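**Movers want to charge extra for my desktop computer. Pack it myself?**

posted by clurkis_lane, Mar 29, 2019

We're moving from Ovcombe to Casside next month, 318 miles by the movers' count and somehow more by their invoice. The quote came in at $2835, which I swallowed, and then a second page showed up with "specialty electronics handling" on it. The specialty electronics are one desktop computer I use for taxes and solitaire.

Can I take it off their list and drive it down in the back seat? And do I need the original box? I threw that out the week I bought it, like a normal person. My brother-in-law says the insurance is void without it, but he says that about most things.

---

**mugo_fan_2**

Back seat, seat belt, done. I've moved house more often than I've moved furniture within one, and the computer always rides with me. Lay the tower flat so it can't tip over at the first stoplight. Wrap it in a comforter you were going to have to move anyway.

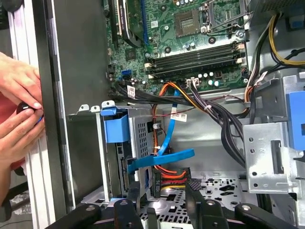
Back up your files first, onto something that travels in a different bag. I skipped that one November and spent the winter rebuilding six years of receipts from memory - creatively, my accountant felt.

As for the fee, call and ask them to remove the line. Don't ask what it covers. They'll tell you, and it takes half an hour.

---

**boxes_everywhere**

Read the contract before you listen to anybody here. Mine said the mover wasn't liable for electronics unless THEY packed them, and then capped the payout at a number that wouldn't buy a decent keyboard. The original box never came up. Anything you carry in your own car isn't their problem at all, so check your own policy for that part.

Also get the new total in writing. My final bill was $1256 over the quote and the explanation was "stairs." It's a ranch house.

---

**ovcombe_gal**

following, same movers I think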